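Open day at Zutitz

I had been meaning to go to one of the Zutitz open days for a couple of years and kept missing them. Last month my Wednesday got cleared when a job fell through, so I put gas in the car and went. This is a long post. If you only want the part about the robot hand, skip to the end.

Zutitz is the old shoe factory out past the rail yard. Part of it is rented out as storage and the rest is workshops and labs, most of them doing automation of one kind or another. They open the doors twice a year. You sign in at a folding table, get a sticker, and walk around on your own. There are group tours too, but the next one was at 2:00 and I got there a little after noon.

Parking was bad. The front lot was full and they sent us around back to a gravel area with no signs on it, and then you had to walk all the way around the building again to get in. Wear real shoes if you go.

The first stop for most people was the Baumgartner hall, because it is right inside the door. Baumgartner makes conveyor and sorting equipment, and they had a loop of belt running with plastic crates going around on it. A sign on the railing said the line could sort 3,407 parcels in a shift. It did not say how long a shift was, and the man at the railing didn't know either. The crates went around, a paddle came out and pushed every so often, and a crate went down a chute. I watched it longer than I meant to. It was loud enough that I gave up trying to ask anything else and moved on.

Next door was a small room with a machine that tests hinges. It opens and closes a cabinet door all day and keeps a count on a screen. I have replaced enough cabinet hinges in my life to find this interesting, and I think I was the only one. A couple of families put their heads in and left.

Upstairs was Vimar, which was the one I had driven out for. They do palletizing, meaning a big arm picks up boxes and stacks them. I worked in a warehouse for six years and stacked a lot of boxes by hand, so I have opinions. The arm was behind a fence and it built a stack of 144 small cartons while we stood there, then took the stack apart again so it could start over. The layers were square and the corners lined up. It was slower than I expected. A good crew would have beaten it on that one pallet, I'm sure of that, but a good crew also goes home at the end of the day with sore backs. I asked what happens when a carton is crushed or the tape has come loose. The answer was that the arm stops and a person comes over. That was more or less how it worked with us, too.

I took a break after that. Lunch was a hot dog and a bag of chips from a cart in the courtyard. There was no shade out there and only three benches, and all of those were taken, so I ate standing up next to a bike rack. Coffee was free in the lobby but they had run out by the time I came back in.

The last stop on my map was on the second floor at the far end, past a hallway of closed offices. I almost skipped it. The room was much quieter than the others, and people were talking in normal voices. The job for the afternoon was fruit into a basket. An arm with a black hand on the end of it, built like a person's hand with fingers and a thumb, works at a white table and puts an apple in an orange basket. I know how that sounds after 144 cartons. But a carton has flat sides and corners, and an apple is round and bruises if you squeeze it, so the hand has to close just enough and no more.
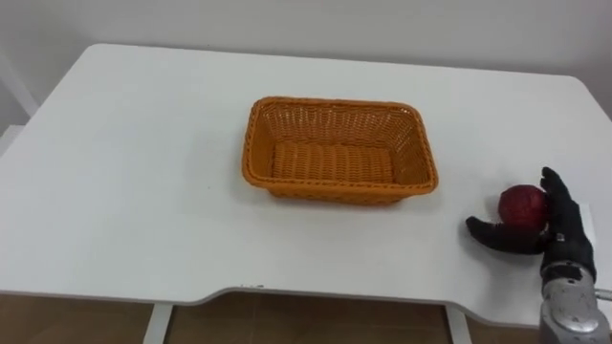 Wukero Hand and Grasp Group — Zutitz, second floor, east end

I stayed through several rounds. Most of them went fine. One apple got away and rolled, and one of the staff caught it and set it back on the table, and they started again. They didn't make a fuss about it, which I liked. At Vimar there had been a lot of talk about how nothing ever goes wrong.

What I noticed most was the thumb. The fingers get all the attention, but the thumb is down low next to the apple and does a lot of the holding. I went home and picked up an apple off my own counter a few times to see how I do it. I use my thumb about the same way, and I had never once thought about it.

Somebody asked how many tries they had done. They said 830 with apples so far and they want to reach 1,000 before they move on to something softer. Peaches were mentioned. A boy near the front asked if it could do an egg, and the answer was "not yet," and he seemed satisfied with that.

I asked whether it would ever be used for packing at an orchard, and they said that was a long way off and that speed was the main problem. They also said the hand needs a lot of upkeep. I would have liked to hear more on that — what wears out, how long a finger lasts, what a new one costs — but the 2:00 tour came in behind me and the room filled up fast.

I was back at the car by 3:00. The next open day is supposed to be in the fall. There was a sheet in the lobby where you could leave an e-mail address to hear about it, and I put mine down. If anyone wants to ride along, let me know. I will be leaving earlier this time on account of the parking.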